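The Open Hand Rule

Short fiction, one sitting, not proofread much. Sorry.

1. Before

Dagný Lykkegaard read rules the way other people read menus. Fast, finger on the line, already deciding.

Section 5. "At the start of every take the tool is open, over a clear surface, and still." That was it. No diagram. She wrote it herself back in June, at the kitchen table, for Pratine, who paid her by the page and complained about every page.

Now she was standing in the Vidside building with a hand-held gripper in her right fist and 600 takes to review, and the thing was, hardly any of them followed Section 5.

"They're fine," said Zheng. Zheng ran the floor. Zheng said things were fine the way you'd say bless you.

"They start closed."

"Some start closed."

"They start halfway. They start already moving. There's one that starts with a sandwich."

"The sandwich one's mine," said Zheng.

She put the gripper down. Picked it up again. Checked the fingers for wobble, because that was Section 3 and she couldn't help it. Tight. Okay. Somebody here could hold a screwdriver.

2. The argument

It went on all afternoon, in pieces. By the coffee machine. On the stairs. Once through a bathroom door, which she was not proud of.

Zheng's side: people are tired. You give a tired person a rule with no point and they drop it by lunch. A take is a take. The folding gets folded, the cup gets moved, who cares about the first second.

Her side: the first second is where the arm learns what nothing looks like.

"What nothing looks like," said Zheng.

"Empty. Ready. Whatever you want to call it. If every take starts in the middle then it thinks the middle is the start. And then you switch it on in someone's kitchen and it comes in swinging."

"Did that happen?"

She didn't answer right away. Looked at the stairwell window. Rain, a bus, a kid with a hood up.

"Mideck," she said.

Zheng had heard about Mideck. Everyone had heard a version. The version with the broken dish, the version with the broken wrist. Dagný had been in the room for the real one and it was only a dish, blue, somebody's mother's. But the arm had come off its rest already closing. No pause at all. It grabbed before there was anything to grab, and it kept grabbing, and the woman who owned the dish stood there with her hand still out like she was going to shake on something.

Nobody hurt. The report said that twice.

"Okay," said Zheng. Quieter. "But it's still a rule with no point if you don't write the point down."

And that annoyed her, becuase it was right.

3. The rewrite

She did it on the floor, back against a shelving unit, laptop on her knees. Crossed out most of page four. Section 5 got longer, then shorter, then longer.

Clear surface. Meaning what? She wrote: nothing between the fingers. Deleted it. Nothing between the fingers and nothing close enough to touch if they shut. Better. Ugly, but better.

Open. Meaning how open? All the way. Not comfortable-open. People's hands go lazy after an hour, they let the trigger creep. She'd done it herself.

Still. Count of 3, out loud if you have to. She could already hear the complaints.

Around her the floor was emptying out. Coats. Somebody laughing about a parking ticket. The stations going dark one at a time, and at the far one Zheng, not leaving, clearing a table. Cups into a crate. Cloths. A roll of tape. Wiping the top down with a sleeve.

"What are you doing?"

"Your stupid rule," said Zheng. "One time. So I know how long it takes."

She got up, knees cracking. Went and stood at the end of the table and kept her mouth shut, hard, for once.

Zheng lowered the gripper. Let the fingers come open, all the way. Held it.

One. Two. Three.

It felt like a very long time. It felt like the second before somebody sings.

"That's it?" said Zheng.

"That's it."

"Huh."

They looked at it on the laptop after, heads almost touching, the fan whining. First frame of the take. Two black fingers, wide apart, and between them bare pale wood with the grain running off at a slant.

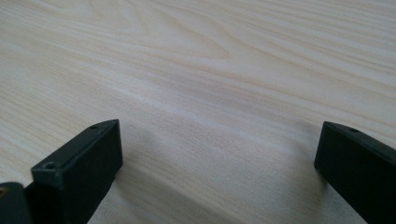

4. What got signed

Pratine wanted it down to one page. She gave them two and a letter. They cut the letter.

The new Section 5 went up on the wall by the coffee machine, in type big enough to read with a cup in your hand:

Open all the way.
Nothing between the fingers, nothing in reach of them.
Count of 3. Then go.
Why: so it knows how to wait.

The last line was Zheng's. Dagný fought it for a day. It wasn't a technical sentence, you couldn't test it, a reviewer would have questions. A reviewer did have questions. She left it in.

They redid the takes. Not all 600, there was no money for 600. They redid 100 and threw out the worst of the rest, including the sandwich, over objections.

People grumbled. Then they counted. You'd walk through in the late afternoon and hear it from the stations, mumbled, out of step with each other, one two three, one two three, like a dance class where everybody had a diffrent partner.

She was supposed to go home after that. Train booked, bag by the door. Instead she stopped at the test bay, where the arm was on its rest and a tech was setting a cup down in front of it. White cup, chipped. Nothing fancy.

"You want to watch?" said the tech.

She put her hand flat on the rail. Thought of the blue dish. Thought of that woman's hand.

The arm lifted. The fingers opened, all the way.

And it stopped there.

Dagný was counting under her breath, she noticed, and so was the tech, and somewhere behind them Zheng had come in still wearing one glove and was counting too.

"Three," said Zheng, and the arm went down for the cup.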